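Home | Stories | Archive | Submit | Newsletter

Washing Up for Mr Mogensen

The flat came furnished, which Oluf Mogensen pronounced as though it had come christened. He read the inventory aloud to me in the kitchen, all four pages of it, with his coat on.

"Sink, double," he said. "Steel."

"Yes," I said.

"Countertop, wood." He put his palm flat on it and waited, as you might with a horse. "Wood."

I had answered the advertisement in a hurry. My marriage had ended in Londow, over a period of years, and I had come up to Fimness with two suitcases and the idea that a person could live simply by the sea. The rent was low. The reason for the rent being low was clause 39, which I signed without reading, and which said that the tenant would wash up for the landlord as well as for herself, the landlord living upstairs and having no sink.

"No sink at all?" I asked him, when I had read it.

"There was one," said Mr Mogensen. "I didn't get on with it."

So every evening at eight he came down the back stairs with his dishes in a washing-up bowl, set them down beside mine and stayed to watch. He never dried. He had views on drying. He sat on the stool by the fridge with his hands on his knees and remarked on things in general, and on me in particular, in the tone of a man commentating on bowls.

He ate very little. Most nights it was a bowl and a spoon. I never found out what had been in the bowl, and I say this as somebody who scrubbed it for the best part of a year. It set hard and it was beige. My own contribution was more varied, because I had decided after the divorce to become a person who cooked, and had bought three plastic knives for the purpose, in red, green and lavender. The woman in Vestergaard's told me each colour was for a different kind of food. I have forgotten which. Mr Mogensen asked me every time he saw them, and every time I made something up.

"Lavender?" he would say.

"Cheese."

"Last week it was fish."

"It's a soft cheese."

The real trouble was the sponges. I had one for dishes and one for everything else, and he could not leave this alone. He held that a sponge was a sponge. He had owned, he said, a single sponge from his fortieth birthday until his retirement, and had never had a day's illness apart from the ones he'd had. I said the yellow one was for the surfaces and the one with the green side was for the plates. He said that was how it started.

"How what started?"

"You'll want a third," said Mr Mogensen darkly.

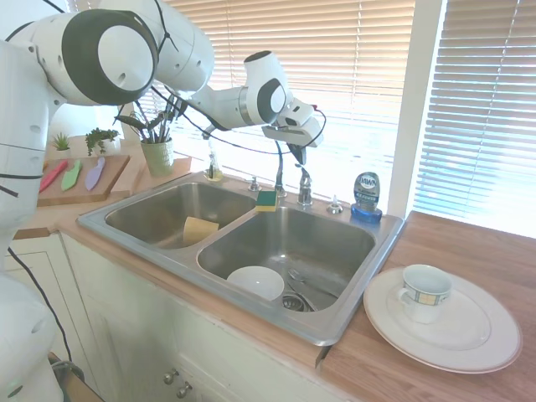
I held out until October. Then a letter came from Gunnlaugur Ásgeirsdóttir, the letting agent, a woman who signed herself in full even on a note about bins. She wrote that she would be calling to carry out the annual inspection, and that the kitchen would receive special attention on account of the history. She didn't say what the history was. I asked Mr Mogensen that night and he looked at the plughole for a long time.

"Murkus," he said.

"Who's Murkus?"

"The tenant before you. He let things soak."

I should say here that I am a soaker. I come from soakers. My mother could leave a roasting tin for so long that we had a name for it. Up to then I had hidden this from Mr Mogensen by doing all my real soaking after he'd gone up, and draining it before breakfast, like a poacher. I now lay awake and thought about Murkus. I pictured a big pale man, easily hurt, with a casserole dish.

The inspection took an hour and a half. Gunnlaugur Ásgeirsdóttir was smaller than her signature. She ran the tap. She lifted the strainer out, held it up to the window, and put it back with a little twist, as if she were locking something. She gave the soap dispenser two pumps and wrote down a number. Mr Mogensen had come down early and put on a tie.

"And the clause is being observed?" she said.

"Every night," I said.

"By both parties?"

I didn't know there was anything in it for the other party. I looked at him and he looked at the fridge.

She turned to the back of the lease, where I had also not been, and read out the second half of clause 39. It said that the landlord, in return for the washing up, would provide the tenant with conversation of a reasonable standard. There was a schedule. There were topics. Sponges did not appear among them.

"He's talked," I said. It seemed mean to say any more, with the tie.

"About what?"

"Knives," I said. "Health. He's been very good on drying."

She wrote for a while. Mr Mogensen breathed through his nose. When she'd gone, leaving us each a carbon copy and a bill for 93 pounds that neither of us has paid, he went upstairs without a word and I thought that I had probably offended him in some way that would come out at Christmas.

But at eight he was down again with the bowl and the spoon, and a folded piece of paper which he smoothed out on his knee. He had copied out the schedule. He cleared his throat.

"Have you ever," he read, "been to Portugal?"

I said I hadn't. I ran the hot tap and got the sleeves up.

"Nor me," said Mr Mogensen. He turned the paper over and there was nothing on the other side. "They've got a lot of sardines." He thought about this while I did the spoon. Then he nodded at the bowl, which was having one of its bad evenings, and said, not looking at me, that I could leave that one in a bit of water if I liked, just till the morning.

"What about Murkus?" I said.

"Murkus left it till March," he said, and went up to bed.

Contact the editors | © Fimness Short Fiction | Back to top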